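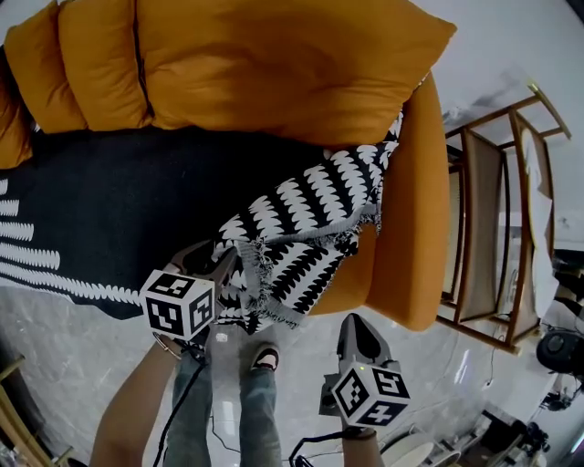
March, after lunch

Furklow dye bath, second go. Same recipe as the first, except this time I read it. Skeins went in at 2 pm, colour took unevenly at the ties again, so the ties need to be looser than I think loose is.

Astine wool drinks nearly twice the vinegar the cotton does. Bought 4000 mL, used 2000, spilled a share I'm not recording.

Grey came out mauve. The label still says grey - I'm leaving it, someone will want mauve eventually.

To do: descale the big pot, order mordant from Getport, find the good thermometer. The other one has read 9 degrees all week, including in the kettle.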